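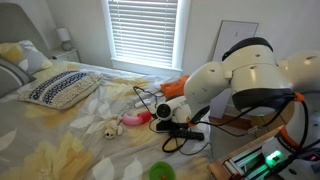
Filed under: Motion planning

22/10/2023

14 shares | 9 comments

I want to write down what I changed in the planner this month, before I forget why I did it.

Our planner is called Gradus. It takes a start pose and a goal pose for the arm and gives back a path. For a long time we tested it over flat tables, and there it was quite good. A table is one plane. You put one box in the collision scene, you add a small margin, and the arm stays above it.

A bed does not behave like this. The cover has folds, the pillows make a slope, and small things like a plush toy sink a little into the fabric, so their lower half is missing from the point cloud. My first idea was to put one big box for the mattress and make it high enough to be safe. The planner was then very safe and could pick nothing, as every grasp was inside the box.

The second idea was to use the depth cloud directly, as voxels. This was better, but the printed cover gave us trouble. Our segmentation model decided that a big yellow flower was an object, with good confidence, and asked for a grasp on it. Mwanahawa Biwott, who looks after the perception part, solved it with a simple height test against a smoothed surface. If a segment does not rise at least 9 millimetres above its neighbours, it is thrown away. I was afraid we would lose flat objects with this rule, and we do lose some of them. We have accepted it for now.

On my side, I split the collision check in two. For the upper links, the bed is still a hard obstacle. For the fingers only, it is a soft one: the path can touch the surface, but touching has a cost which grows with depth. I also limit the speed in the last 45 millimetres before the grasp. The planning time went up, and with the limit of 500 milliseconds per query we had 19 timeouts in one long afternoon. Most of them came from the wrist looking for a way between the goal and its own cable. The cable is not in our robot model. I put a fat capsule near the wrist as a replacement, which is ugly, but the strange elbow motions became rare.

Kenna Mackay asked me why we don't learn all this from data and forget the planner. Maybe we will. She has a branch for it since April and I have read it with interest. But when my path is bad I can open the log and see which cost was the guilty one, and I would miss that.

Next I have to clean the config files. At the moment the soft margin is written in three different places, and two of them disagree.

Share this post | 9 comments | Older: Reading Gradus logs without crying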